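**mudlark26:** Has anyone here pitched through Bivik? They want a 3 month retainer up front and won't name past clients.

**t_okafor:** We did in July. 266 emails out, three replies. I wouldn't.

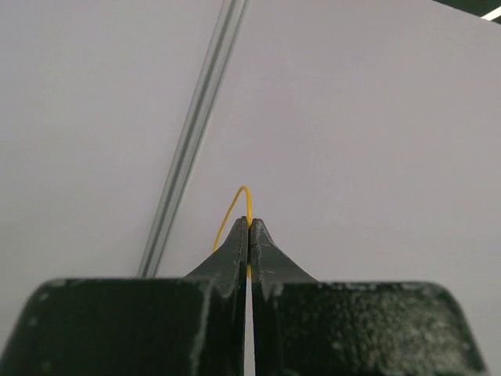 *Gripper fingers, tips together*

**pressdesk_jo:** Three replies is normal for a cold list. Noémie Rolland at Mudance charges per placement, ask her.

**t_okafor:** Disagree. Our own list of 100 did better.

**mudlark26:** Thanks both. I'll email Mudance and hold off on the retainer.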